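I started keeping a little extra food in the hall closet back in April, after reading one too many forum posts about empty shelves and where all the freeze-dried stuff was supposedly going. I won't get into who's buying it up (my brother-in-law has theories enough for the both of us!), but I did finally order the **Clitier 24-pouch bucket** and we've been eating out of it, on and off, ever since.
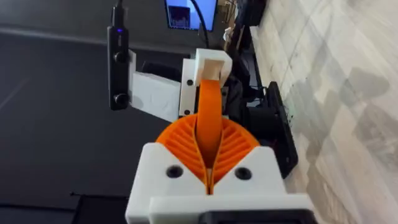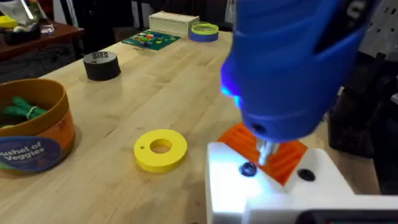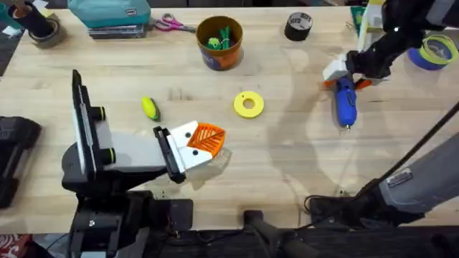 The pouches pour easily and the chili is really very good, better than the Zapata one we tried first, which tasted mostly of salt. My one gripe is the math. The label promises 2000 calories a day, and by my adding up it's closer to 1000 unless you eat the drink mix too, and I don't know anybody who'd call that supper. The lid is also a bear to get off, so keep a pry tool handy.

Four stars out of 5 from me, and I've already put in for a second bucket from the shop over in Flanville.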